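Chapter 9
Storage Density and Retrieval in Small Workspaces
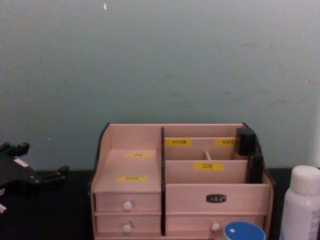 9.1 Terms and scope

Storage density is the volume of stored items divided by the volume the storage unit takes up. Retrieval cost is the time and number of movements needed to take out one item and return it. The two quantities pull against each other. A closed box filled to the lid has high density, but an item at the bottom cannot be reached until the items on top are moved. A flat tray has almost no retrieval cost and wastes most of the space over it.

This chapter covers units small enough to stand on a desk or bench. Shelving and floor cabinets are treated in Chapter 20. Wall rails are left out, as their load limits depend on the fixing and on the wall material.

9.2 Dividers

A divider splits one compartment into smaller ones. It takes up volume and so lowers density slightly. In return it keeps items upright and limits the search to one part of the unit. Fankhauser's rule, used in the problems at the end of this chapter, states that a divider is worth adding when the mean search time saved per day exceeds the mean time spent re-sorting misplaced items.

The rule assumes that users return items to the correct compartment. Rampersad tested this assumption with 109 clerks at the Dotano records office. Misplacement rose with the number of compartments and was highest late in the day. Ojeda later repeated the work in the Kutley drawing rooms, where tools differed more in shape, and found a weaker effect. Both sets of data are given in Table 9.2.

9.3 Stepped and sloping surfaces

A stepped surface raises the rear items so that their tops or labels remain in view. The rise of each step should be set by the tallest item in the row ahead. Where items vary in height, a slope may be used in place of steps, provided that friction or a front lip holds the contents in place.

The limiting angle of a slope follows from the coefficient of static friction between item and surface. The derivation is given in Section 9.4.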